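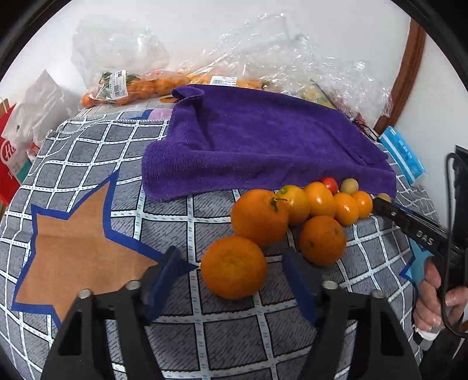 Mandarina sobre el mantel gris a cuadros.

4. Preparación y secado de fruta

Este capítulo describe el uso de la deshidratadora Nadley con cítricos y otras frutas frescas. Antes de empezar, el aparato debe estar montado según el capítulo 2 y haber funcionado en vacío una vez, con la puerta cerrada y todas las bandejas colocadas.

4.1 Elección de la fruta

Utilice piezas maduras y firmes. La fruta demasiado blanda se deforma al cortarla y gotea sobre la resistencia inferior. Las mandarinas de piel suelta dan rodajas irregulares; si desea rodajas enteras para decoración, elija variedades con la piel bien adherida.

No mezcle en la misma tanda cítricos y manzana. Los tiempos son distintos y la manzana toma sabor.

4.2 Lavado y corte

1. Lave la fruta con agua tibia y un cepillo suave. Si la piel está encerada, repita el lavado.
2. Seque cada pieza con un paño limpio.
3. Retire el pedúnculo y corte una tapa fina en cada extremo. Las tapas no se secan bien y pueden desecharse.
4. Ajuste el cortador Forngate (se vende por separado) a la posición 2. Si corta a cuchillo, procure que todas las rodajas tengan el mismo grosor.
5. Extraiga las semillas con la punta del cuchillo.
6. Deje escurrir las rodajas sobre una rejilla antes de pasarlas a las bandejas.

PRECAUCIÓN: La cuchilla del cortador está muy afilada. Use siempre el empujador, también con el último trozo. No la lave en el lavavajillas.

4.3 Carga de las bandejas

1. Saque las bandejas tirando del asa central. No las incline.
2. Coloque las rodajas en una sola capa, sin que se toquen.
3. Deje libre la franja del borde posterior, por donde circula el aire.
4. Introduzca las bandejas empezando por la guía inferior hasta oír el clic.
5. Cierre la puerta. El piloto verde se enciende.

Nota: Para fruta muy jugosa coloque la lámina antigoteo en la guía más baja. Con la lámina puesta, esa guía no admite bandeja.

4.4 Programa de secado

1. Pulse MODO hasta que aparezca FRUTA en la pantalla.
2. Seleccione el tiempo con las flechas. Para rodajas de mandarina o naranja, ajuste 12 horas.
3. Pulse INICIO. El ventilador arranca primero y la resistencia lo hace poco después.
4. A mitad del programa, pulse PAUSA, cambie las bandejas superiores por las inferiores y gire cada una media vuelta.
5. Pulse INICIO de nuevo. El tiempo restante queda guardado en memoria.

Si la puerta permanece abierta más de 2 minutos durante la pausa, el programa se cancela y hay que introducirlo otra vez.

ADVERTENCIA: Las superficies interiores alcanzan temperaturas elevadas. Use guantes de cocina para mover las bandejas. No cubra la rejilla de salida ni coloque el aparato pegado a la pared.

4.5 Comprobación y conservación

La rodaja está lista cuando se dobla sin soltar jugo y la pulpa no se pega a los dedos. Para uso decorativo conviene prolongar el secado hasta que se parta al doblarla.

1. Deje enfriar la fruta dentro del aparato, apagado y con la puerta entreabierta.
2. Pásela a un tarro de vidrio sin apretarla.
3. Agite el tarro a diario durante la primera semana. Si aparece vaho en el vidrio, devuelva la fruta a las bandejas y seque 2 horas más.
4. Etiquete el tarro con la fecha y guárdelo en un lugar oscuro.

4.6 Avisos en pantalla

E12: puerta mal cerrada. Revise que ninguna bandeja sobresalga.
E26: entrada de aire obstruida. Desenchufe el aparato, espere a que se enfríe y limpie el filtro trasero (apartado 6.3).
Otros códigos: desenchufe el aparato y consulte al servicio técnico.

Los recambios de bandeja se piden con la referencia 388. La lámina antigoteo se suministra con el aparato y no tiene referencia propia.

Texto: Inese Butkienė. Revisión técnica: Reet Šimkus.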